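Zokum Community Boards > Home and Family > Letters, Diaries and Keepsakes
Topic: What do you do with a box of old family letters?

ketsara_w
Joined: November
Hello everybody, and thank you for letting me lurk here as long as I have. My aunt passed her whole correspondence on to me when she moved to the coast, and I am a bit overwhelmed. The oldest piece is from 1852 and the newest are from her own college days. Some are tied with ribbon, some were stuffed in a cookie tin, and a good many have no envelope at all. My first thought was to put them in date order, but my cousin Apinya says I should leave every bundle just the way it came. Who's right? I would love to hear how you all went about it.

Ivars Org
Welcome, Ketsara! What a lovely thing to be handed. I'm with your cousin, I'm afraid. When I did my grandfather's letters I sorted them all by date in one happy weekend, and only later did I understand that he had kept them by person, and that the order inside each bundle meant something to him. I never got it back. So please, please write down how each bundle looks before you untie it, even if it's just a line or two on a slip of paper.

The other thing I'd say is to go slowly. I do one bundle an evening, at the table with a cup of tea well away on the counter, and I read every letter through once for pleasure before I do anything else with it. 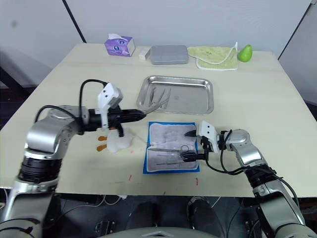

After that I give it a number in soft pencil on the back corner, very lightly, and copy the number into a notebook with the date, who wrote it, who it was to, and a few words on what it says. My notebook is up to 800 now and I still look forward to it. Some of them are only about the price of feed or a sore tooth – those have turned out to be my favorites!

jirayu.n
Respectfully, I don't agree about the pencil. Once you've written on a letter you've written on it, however lightly. I put each one in its own paper folder and number the folder. It costs more and takes up more shelf, I'll admit, but I sleep better.

Ivars Org
Fair enough, Jirayu, and if I had fewer of them I might do the same. My worry is always a letter getting into the wrong folder when the grandkids come and want to look. We can both be right for our own houses, I think.

luangrath_lady
Can I put in a word for typing them up? My sister and I have typed more than 2000 pages over the years and it means the whole family gets to read them, including the ones who can't manage the old handwriting. Leave the spelling mistakes in. Our great-uncle spelled "Wednesday" 3 different ways in one letter and we wouldn't part with any of them.

ketsara_w
Oh, you are all so kind. I'm going to leave the bundles alone and start with the slips of paper, and I'll think some more about pencil or folders (Jirayu, where do you buy yours?). The cookie tin first, I think, as it's the smallest.

jirayu.n
The stationery counter at Rakero. Ask for the unbleached ones, they keep them in the back.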